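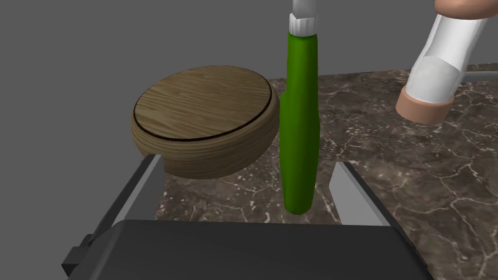

4. Where the Kitchen Counter Gets Its Clutter

4.1 Setting and households

Our 85 households all live in Farnthorpe, a town with one good bakery and strong feelings about parking. Each agreed to keep a diary of whatever came to rest on the kitchen counter for 30 days in January, a month chosen because everybody was indoors and slightly ashamed of themselves already. The diaries produced 507 usable entries. We left out the entries that read only "stuff," which one participant defended at length.

Earlier work by Kettle and Nuttall treats the counter as a workspace that is now and then interrupted by mail. Our diarists would turn that around. Mail was the most common thing recorded, followed by keys, chargers, and fruit that had been bought with good intentions. Cooking was mentioned too, usually as the reason something had to be moved to the other end.
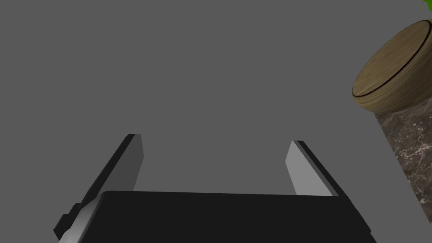 The other end deserves its own paragraph. Nearly every diary refers to it, often by that name, and no two members of the same household seem to agree on where it starts. Ersoy calls such places "parking surfaces" — spots where an object waits for a decision. In our diaries the decision was seldom made. A birthday card bought for an uncle was logged on the first day and again on the last, by which time the uncle had turned a year older without it.

4.2 Clearing

We sorted clearing into 2 types. In the first, objects go back where they belong. In the second, they go into a drawer, and the diarist writes "cleared." The second type was more common before guests, and the diaries describe it with a good deal more pride. 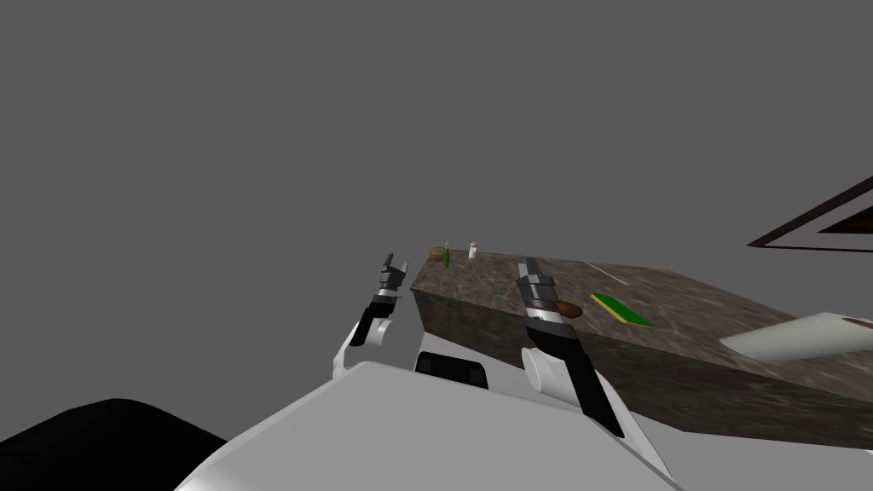

Figure 1. A stone-textured counter against a plain gray backdrop, with two robot arms reaching up toward it.

Diarists who said they liked a bare counter did not report clearing it more often. They did write longer entries about other people's mugs. We return to mugs in Section 5, where they get a table of their own.

Last updated May 30, 2021

Comments

Arlindo Arruda: Did you control for households with a hall table? Ours takes all the mail and the kitchen is still a mess.

Lavanya Mudaliar: Hall tables are in Section 6. They don't help.

D. Gill: I was the "stuff" participant. I stand by it.

Contact the authors | Copyright the authors | Back to top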